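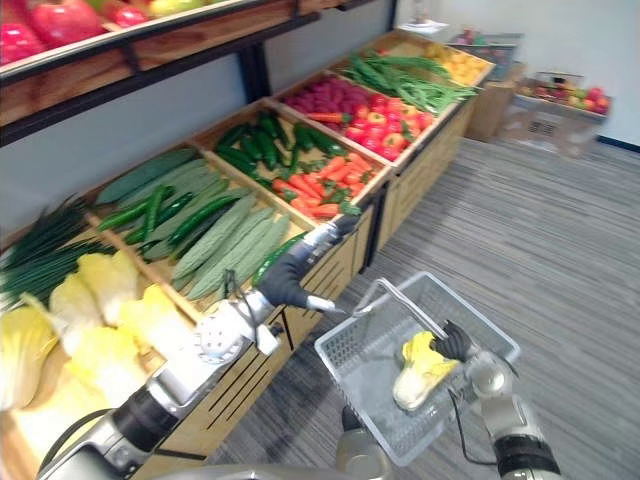 Fig. 1. Two-arm picking at the produce stand, cabbage and basket.

Unit 6: Looking at a Packaged Picking Service

Starnum sells a service called Nusum to grocery stores that fill online orders. The store does not buy the robot. It pays a monthly fee and gets a two-armed machine, the software, and a set number of training hours on its own shelves. In this unit we read the offer the way a store manager would, and then the way an engineer would. Bring the Starnum brochure to class on Monday.

What the offer includes

The basic plan covers 200 training hours and up to 165 produce items. Extra items are billed one at a time. Starnum counts each size of packaging as its own item, so small and large bags of carrots are two entries on the list. Loose produce is counted by type.

The stand used in the lab has open, slanted bins with dividers. Note what this does for the robot: the items lean toward the front and can be reached from above. It also causes trouble. Long items lie across each other, and a carrot can end up on top of the pile next door. 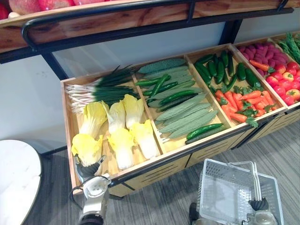
Fig. 2. Basket held at the bin, before the dividers and the mixed gourds and cucumbers.

Look at the second compartment in Fig. 2. Cucumbers lie in with the ridged gourds, and there are more cucumbers in the next compartment over. If the order says "cucumber," which one should the robot take? The brochure says Nusum picks "by item, at any location." The contract says "from the assigned bin." These are different promises, and a store should ask which one it is paying for.

Points to check in any picking offer

1. Basket handling. Find out if the robot carries the basket itself or needs a fixed place to set it. A robot that holds the basket has one hand left for picking. A table frees the second hand, but the robot then has to travel between the table and the bins.

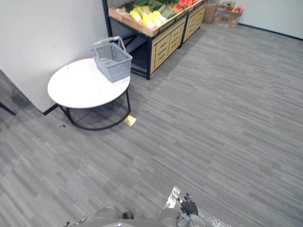
2. Floor and reach. The Nusum site guide asks for a level floor and a clear path in front of the stand. Measure the path with the store's own fixtures in place — the drawings in the guide show none.

3. Hands. The standard plan comes with jointed fingers. Starnum offers a soft covering as an add-on, priced per hand. Ask how often the fingertip pads are replaced and who pays. In the sample contract, pads are listed under "consumables," and the store pays after the first two sets.

4. Cables. Ask where each cable runs when the arm is at full reach, and when it is low and close to the floor.
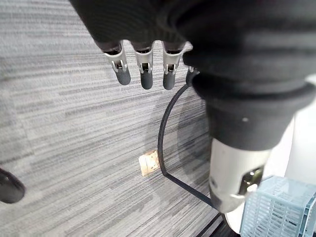 Qudah disagrees with the order of this list and would put the service visit first: a store can live with a slow hand, but a stopped robot during the evening orders costs more than the monthly fee saves. The Skosembridge contract allows two visits a month, and Qudah's advice is to get the response time in writing before talking about fingers at all.

For next time

Read the contract sections on service visits and consumables. Write one page on whether the basic plan would suit a small store with nearly the full list of items. Use the brochure for prices and the contract for everything else, and mark any place where the two do not agree.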